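3.2 Collecting demonstrations by hand

All demonstrations were recorded at the Osteslow lab with a pair of hand-held grippers. The operator takes one in each hand and does the task directly, and the policy later runs on a two-arm station with matching fingers. We tried remote control first and dropped it for soft goods. Operators pressed too hard, and a glove that had been set upright fell over before the second arm reached it.

The glove task uses a tabletop and a shallow tray (Figure 2). The operator closes on the cuff from both sides, lifts, and lays the glove in the tray. We asked operators to keep both fingers level with the cuff — the knit above it folds easily and gives the policy little to hold on to. No other rule was given on speed or path.

The Zamani set holds 1,161 demonstrations, of which 288 are of the glove task. Each operator made 10 practice runs that were not kept. Recordings where a cable caught on the table were removed by hand. Starting poses were changed between runs, but the tray stayed on the left throughout, a limit we return to in Section 5.

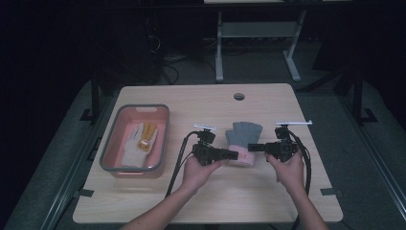

Ruth Hallam, Research Engineer, Zorkar Project

Figure 2. Glove task, with one gripper finger on each side of the glove. A second glove, with yellow-orange coated fingers, lies in the tray.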